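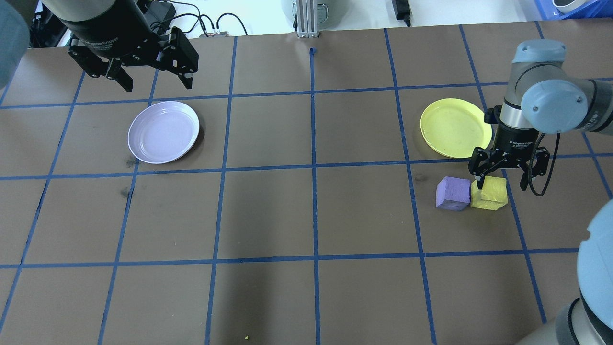

Club night update: matching, sorting and a whole lot of tape

October has been good to us! We've finally left the "will it even turn on" stage behind, and the Thursday group is properly into its first real project of the year, which the students have named Ukberg. I asked where the name came from and got four people talking over each other, so I can't help you there. It's on the sign-up sheet and in the shared folder now, so Ukberg it is.

If you missed the first newsletter, the task is color matching. You put out plates and foam cubes in matching colors, and the cubes have to end up on the right plates. A toddler can do it. I said that at the kickoff meeting, a little too cheerfully, and I've been paying for it ever since, because every time something goes wrong one of the students turns to me and says "a toddler can do it" in my own voice.

The grid was their idea, by the way. I had planned to let the pieces go anywhere on the table and see what happened, and they (very sensibly) wanted a way to say where things were without waving their hands. So they spent most of one evening on the floor with a tape measure arguing over how big a square should be. I wanted bigger squares, lost the vote, and I've come around. Now somebody can write down "yellow plate, third row" and the next group can set up the same starting layout without having been in the room. We've had far fewer arguments over whose run was the fair one.

We're collecting runs at the moment. A student drives the arm through the job by hand, the computer records the whole thing, and later we train on the recordings and find out what we've taught it. As of last week the club has 1,773 saved runs across all the exercises, counting the simple reach-and-touch ones from the start of the year. Our goal before winter break is 3,917, a number that came out of a spreadsheet the students built, and no, they won't let me round it. Each run is capped at 60 seconds. If you haven't finished by then you reset the pieces and go again, and there is a fair amount of groaning when that happens with a cube halfway to its plate.

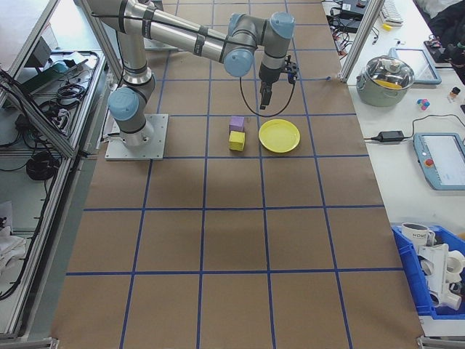 Starting layouts have turned into the biggest topic of conversation this month. Early on everybody set the pieces far apart because it's easier, and then we looked back through the recordings and realized we'd only ever practiced the easy version. So now the setup cards include some mean ones, like the purple and yellow cubes touching each other with the yellow plate over to the right of them. Try picking up one cube without nudging its neighbor and you'll see why I call it mean. The fingers need somewhere to go, and foam has a bit of give, so a sloppy approach pushes the whole pair across the paper. My own attempts at this are saved in a folder called "do not train," and I think that's fair.

We've also been having a long-running discussion about speed. Half the group likes to come down fast and fix it at the bottom, and the other half creeps in like they're defusing something. Both get the job done inside the time limit, mostly, but when you mix the two styles together in training you can end up with an arm that rushes down and then hesitates, which is sort of funny and sort of painful to watch. For now we've agreed on a middle pace. The creepers think it's reckless. The fast crowd think it's unbearable. I'd call that a decent compromise!

Some of you asked at pickup whether you need to know how to code to join. You don't. We have students who write scripts, students who only want to drive, and a couple who have taken over the setup cards and guard them pretty fiercely. If your kid likes puzzles, or arguing, there's a spot. New members start with the safety talk and then spend 2 sessions watching and resetting before they take the controls. I know that sounds slow. Resetting teaches you a lot about where the pieces like to roll off to, and you get a feel for the stop button before you're the one who might need it.

Coming up: we're taking a small group over to Ritchie to see how their club runs a project night. They've been working on folding cloth, and I've been warning our students that they're going to come home wanting to fold everything. We have seats left in the van, so send the form back this week if your student wants to go. Pack a dinner, please. Last trip we stopped for fries on the way home and it took longer than the visit did.

We'd also like to have something to show at the Rendard open house. The plan is a live run where visitors choose the layout from the cards, the arm does its thing and we all hold our breath. The students want to let people make up their own layouts on the spot. I've said we'll talk about it.

One last request – we go through painter's tape at an alarming rate. If you have a spare roll in the garage, blue if possible, send it along with your student. Brown paper for the table is welcome too. See you Thursday, doors open at 6, and please use the side entrance while the front lot is being repaved.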